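Badgate Robotics Forum > Student Projects > Manipulation

Thread: Lid placement on an open box, wrist camera only – where would you spend the remaining weeks?

shimstock
Posted 3/21/23
Senior design project, team of 3. The task is to pick up a wooden block with a handle on its lid and seat it in an open-topped wooden box. Arm is the department's six-axis, parallel gripper with flat blade fingers, one small camera at the wrist. No overhead camera. That restriction is in the project statement and we can't negotiate it.

We collected 815 teleoperated demonstrations over the fall and trained an imitation policy on them. Grasping the handle is fine. Seating is the problem. The block goes in at an angle, one end catches on the rim, and the policy either opens the gripper too early or keeps pushing down until the force limit trips. On the last evaluation it seated the block flat in 46 percent of trials.

Options as we see them:

1. Collect more demonstrations, concentrated on the last few centimeters.
2. Keep the policy for approach and grasp, and hand off to a scripted insertion with force feedback.
3. Add a chamfer to the box. The instructor says this is allowed if we report it.

Opinions wanted, especially from anyone who has done this with a wrist view only.

leadscrew_left
Option 2. Insertion with a tilted part is a solved problem if you have a usable force signal. Bring one edge into contact, hold light pressure, rotate until the second edge makes contact, release. You don't need to learn that.

What is the clearance between block and box?

shimstock
Just under 2 mm per side on the long dimension, a bit more on the short one. The force signal is estimated from joint currents. It's noisy below 5 N. There is no wrist sensor.

leadscrew_left
Then you have a filtering problem first. Log the estimate with the arm stationary in the insertion pose, with and without the block in the grip, and look at the drift before you write any contact logic. On our Leone entry we skipped that and lost most of November to thresholds that only worked on a cold arm.

orbit_gnd
I disagree with going straight to scripted insertion. The handoff is where these hybrids fail. Your script assumes the block is near the box at a known tilt. The policy gives you no guarantee of either. You end up writing a pose estimator to condition the script, and at that point the learned part is doing very little.

815 demonstrations is plenty for this task. I'd ask how they are distributed. If the operators always did clean insertions, the policy has never seen a caught edge and has no recovery behavior to copy. Record recoveries: start with the block already jammed and teleoperate out of it.

leadscrew_left
Conditioning a script on two contact events doesn't require a pose estimator. That's the reason to use contact. Vision gets you over the box, force does the rest.

orbit_gnd
Over the box within what tolerance? With a handle grasp the block can swing about the bar. Flat blades on a round bar give you a line contact. The tilt at handoff isn't controlled by anything.

shimstock
Both fair. The handle is a rounded bar and yes, it pivots in the fingers. We put high-friction tape on the blades in January, which reduced it but didn't remove it.

On distribution: I went through the logs. The operators were told to redo any attempt that touched the rim, and the redone attempts were deleted. So orbit_gnd is right, there are no recoveries in the set.

kerf_width
Deleting failed attempts is standard advice in that course and I wish they would drop it.

Separate question. How much of the box does the wrist camera see at the point where you need it? If the near rim is behind a finger for the last second, more data won't give the policy information it doesn't have.

shimstock
Posting one wrist view with the block resting tilted on the box, fingers open. The lower right corner of the box is already behind the left blade here, and it's a soft image, which is common for us. Exposure is fixed at 20 ms. Lowering it makes the picture too dark under the lab lights.
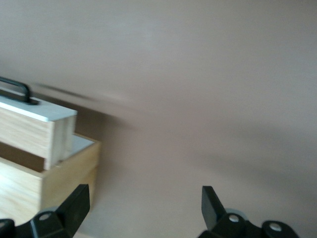 kerf_width: Fix the exposure before collecting anything else. Put an LED bar on the arm, drop to 5 ms or less, and retest the existing policy first so you know what the lighting change alone does to it. Expect it to get worse until you retrain.

orbit_gnd
Agree on exposure. I'd also vary the wall and the lighting angle during collection. A plain background is convenient, but the policy may be using shadow edges as position cues, and an arm-mounted light will move all of them.

leadscrew_left
Adding a light, retraining and collecting recoveries is three changes with one deadline. When is the demo?

shimstock
Five weeks. The Sunau arm is shared with another section, so we get two half days per week on it.

leadscrew_left
Then I'd still do the stationary force log on the first half day. It takes 20 minutes and it tells you whether option 2 exists. If the noise is usable, script the last step. If it isn't, follow orbit_gnd's plan and don't come back to mine.

orbit_gnd
No objection to that order. Keep the recoveries short, 5 to 8 seconds each, and label them separately so you can weight them in training. Don't mix them into the existing set unlabeled.

brarnero_alum
We had a similar task in the Brarnero course two years ago. Our final dataset was 3,394 episodes and the last third of them bought us nothing measurable. The chamfer helped more than anything we did in software. One pass with a block plane on the inside edge of the rim, 3 mm at 45 degrees. You already have permission.

kerf_width
That changes the task, though. If the grade is on the method, a reviewer will ask for numbers without it.

brarnero_alum
So report both. Make a second box.

shimstock
A second box is doable, we have leftover stock. Plan for now: force log first, LED bar and exposure test in the same session, then decide between script and recoveries. I'll evaluate the current policy on both boxes with no retraining as a baseline, and post the force log as a CSV once I have arm time.

leadscrew_left
Include joint temperatures in the CSV if the controller exposes them.

shimstock
It does, at 1 Hz. Will add.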